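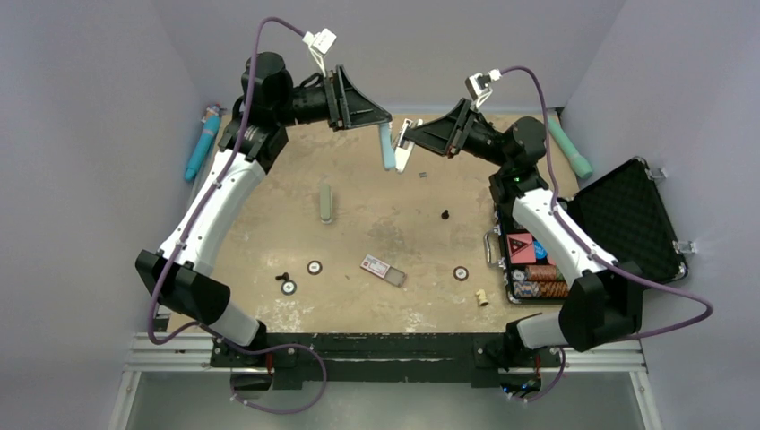
Search this site
Enter keywords Go

Staples, glue and an old table: Sivaprasad Pinto on small-run binding

The kettle is on and he's already talking. Sivaprasad Pinto has an order of 600 booklets due Sunday and wanted to do this interview standing up. So we did it standing up.

Pinto runs Sundaram, a small bindery and stationery counter. School programs, recipe booklets, receipt pads, the odd poetry chapbook. Mostly stapled. He'll sew if you ask and if you pay, but stapling is the bread and butter and he doesn't like hearing it called the cheap option.

"People say 'just stapled.' Just! A booklet stapled right on the fold will outlive the thing that's printed in it. I have church cookbooks come back to me with gravy on every page and the staples are fine. The cover's gone. Staples are fine."

What goes wrong then? Placement, mostly. He folds a sheet while he answers, runs his thumbnail down the crease, holds it up to the window. "You miss the fold by the width of a pencil line and the book never closes properly. It kind of yawns. You see it on every school play program you ever got." He does two staples on a small booklet, and on the tall ones 4, which his old partner Mohandas Devadiga thinks is fussy.

Devadiga was in too, that morning, trimming cover stock at the other end of the room and listening to everything. "It is fussy," he said, without turning round. "Three is fine. He likes even numbers."

They've worked together 12 years. Before that they were both at Finanell, a print shop that did bank forms and not much else, and both of them still talk about the carbon paper. Devadiga left first. Pinto lasted until May of the following year and then walked out with a box of his own tools and, he says, somebody else's ruler. Still has the ruler.

On staplers he has opinions. Long ones. The short version: buy a plain one, feed it the right staples, stop hitting it.

"You press. Hand flat, press, let go. People punch it like it owes them money and then the leg folds over sideways and they say the stapler's broken." The jams he gets asked about at the counter are nearly always the wrong size staple. Or a half strip pushed in behind another half strip. "Take it out. Throw the three loose ones away. They cost nothing. You'll spend ten minutes with a butter knife saving three staples."

He did try a fancy model a while back, a Uron, sold as good for thick stacks. Didn't care for it. "Heavy. And it wants two hands, and my other hand is holding the paper. What do I do, use my chin?" It lives on the shelf behind the register now - he lends it to customers who insist.

For anything really thick he won't staple at all. The receipt pads are 200 sheets and those get padding glue down the top edge, two thin coats, with a weight on overnight. The trick with glue is patience and he admits he has none. Devadiga does the glue.

"First coat you let go dull," said Devadiga. "When it's shiny, leave it. He touches it. Every time he touches it."

"I touch it," said Pinto.

I asked about tables, because readers keep writing in about tables. What do you need for this kind of work, how big, what surface. Pinto laughed at this for a while.

"Any table. An old one! The worse it looks the better you work. If you have a beautiful table you spend the whole day protecting it." He learned on his aunt's kitchen table, stained grey where she set the pots down, the finish rubbed away along the front where everybody's sleeves went. He says scratches have never once stopped him from folding paper. Stickiness will. Wobble will. "Fold a bit of card, put it under the leg. Now you've got a workbench."

He does wipe down before covers go on, with a barely damp rag, then waits. Cream paper shows everything. Grit is worse than dirt, he said, you don't see it and then you drag a sheet over it and there's a line right across the title. And he puts a scrap of board down under the stapling so the points don't dig in to the wood. Flip the board over when it gets chewed, use the other side.

Light from the left if you're right handed. A chair you don't like too much. Bone folder, or the back of a spoon, he's used the back of a spoon for whole orders. Clips to hold the stack true before the first staple. Long narrow offcuts saved for spacers and for testing, always test on scrap - this he said three times, once with his mouth full.

Is there a cheap paper he likes? He does the inside pages on Fivitura, the ordinary weight, because it creases without cracking. For covers he'll take whatever color the customer falls in love with. Light blue goes fastest. He can't explain it. Weddings, funerals, swim clubs, all light blue.

I wanted to ask about prices but by then the kettle had boiled dry and the conversaton went elsewhere.

Last thing, for the beginners. What should somebody make first?

"A notebook for the phone. Eight sheets, fold, two staples, done. It'll be crooked. Make another one." He was already counting out covers. Devadiga asked him to please use three staples on this batch. He said he'd think about it.

Sundaram takes small orders at the counter, mornings are best. Bring your pages in the right order, he asked me to put that in.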